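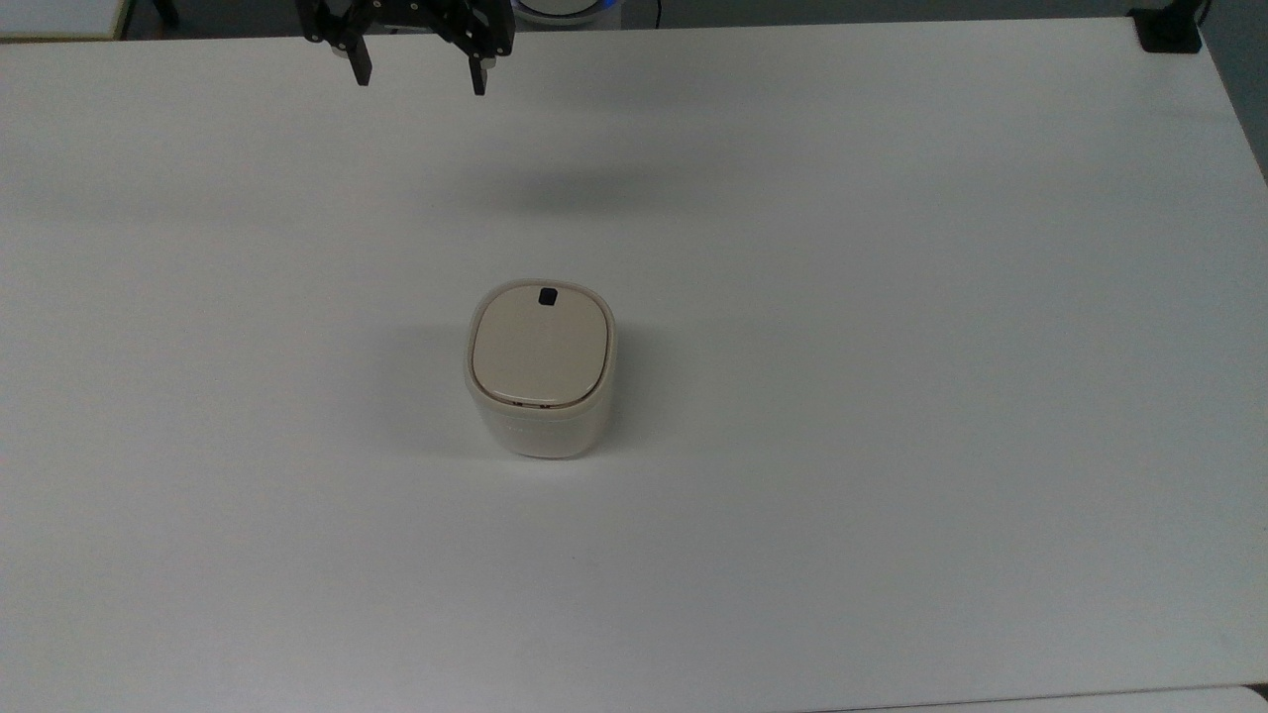 Rathjen

Ticket 796: lid won't stay shut
Status: solved (I think)
Opened 2022-07-30

Hi all, me again, with the small lidded container, the one with the cream lid and the little black tab. I bought 4 of these Vikavier ones back in March for tea, rice and so on, and three of them behave beautifully. The fourth pops open whenever it feels like it. I press the lid down, it seems fine, I put it in the cupboard, and ten minutes later the back has lifted and there's air getting in (my crackers went soft, I was not happy!).

What I tried first:

Washed the lid in warm soapy water and left it overnight on a towel. No change.

Swapped lids with one of the good ones. The good lid stayed shut on the bad body, and the bad lid popped open on the good body. So it's the lid, which was a relief, as I really like how the frosted bodies let me see how much is left.

Ran a fingernail all the way under the rim. Felt something gritty near the tab side. Dug at it with a toothpick and out came a crumb of dried rice flour, hard as a pebble. Put the lid back, and it held for a whole evening. Then it popped again, of course.

Update: wrote to the Nodent store where I got them. They wrote back pretty fast and asked me to press the tab all the way in, hold it, push the lid down flat with my other hand, and only then let go of the tab. I'd been doing it the other way around, lid first and tab after. Three of mine don't care, this one does!

Second update: 37 hours and still closed, with 500 grams of sugar in it. I'm leaving the ticket open until the weekend in case it changes its mind. If it does, they said they'll mail me a lid.

Comments (3)

dristlow_fan: Same trouble with my flour one. Toothpick did it for me, there was gunk in there I didn't know about.

teapot22: Does the tab on yours feel stiff? Mine takes a real push.

Rathjen: A little, yes, stiffer than the other three.

Search the help pages... Go

Get Dristlow kitchen tips by email. Sign up | No thanks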